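Kwesi Dogbe has been putting up shelves in other people's workrooms for long enough that he has opinions about trays. He prefers black ones, all the same type, and he prefers to see what is in them.

We spoke one morning in February, after he had finished the yellow shelf unit at the Sarness parts room and moved on to the question of the floor.
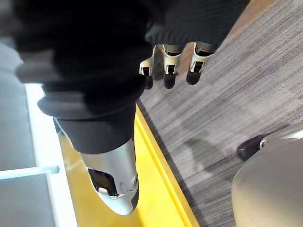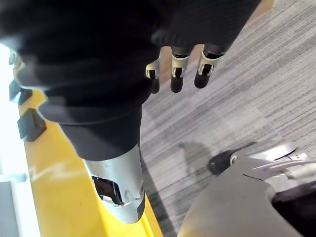
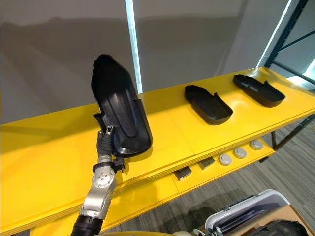 The parts room at Sarness. In the last picture, the upper yellow shelf with the black trays, and small parts on the shelf below.

Dogbe took on the room last fall, when Sarness moved its repair work out of a larger building on Minier Road. The parts came over in cardboard boxes, and for two months most of them stayed there.

"People were working out of the boxes," he said. "You'd open four of them to find one bracket. Then you'd close them and the next person would open the same four."

His first decision was to get the trays onto a shelf at working height. He had seen rooms where the trays were stacked in a cabinet with a door, and he did not like it.

"A tray in a cabinet turns into a drawer," he said. "It fills up with whatever you had in your hand. If it's out on a shelf you notice when it's wrong."

The yellow was not his first choice. He had priced plain boards from a supplier called Agyeman, and the yellow ones were what they could deliver that week. He has come around to it. Black trays show up well against it, and so does a dropped screw.

The lower shelf is set back from the upper one, and that part he did plan. Small parts go on it in a row. He wanted them out of the way of anyone lifting a tray, but close enough to reach without walking.

"I set it back more than I was told to," he said. "The drawing had the two boards level at the front. I tried it like that and kept hitting my knuckles."

The trays themselves have a rounded end and low sides. Dogbe likes the low sides because you can slide a part up and over with one finger. He is less happy about how they collect dust, and he has asked for every tray to be turned over and wiped out before it is filled again.

"Look at the bottom too," he said. "There are ribs under there. Grit gets between the ribs and then you've put it on the shelf."

The carpet is the part of the job he would do differently. It is gray, it came with the room, and Sarness decided to keep it for the sake of the noise. Dogbe argued for a hard floor and lost.

"On carpet a small washer is gone," he said. "It doesn't roll, I'll give it that. But you can't sweep it up either. You're down there with your hand flat, feeling for it."

For now he has settled on a routine. The floor is checked by hand at the end of the day, before anyone vacuums, and whatever turns up goes back on the lower shelf. In the first week that took more than 5 minutes a day. He says it is quicker now — mostly a matter of people getting used to looking down.

His next job is the utility closet across the hall, where there is a Noritz water heater on the wall and a pile of empty boxes under it. He wants the boxes out first. After that he would like to put in a second, shorter shelf, and he has already been asked what color it will be.

"Whatever they have," he said. "I'll ask for white and see what comes."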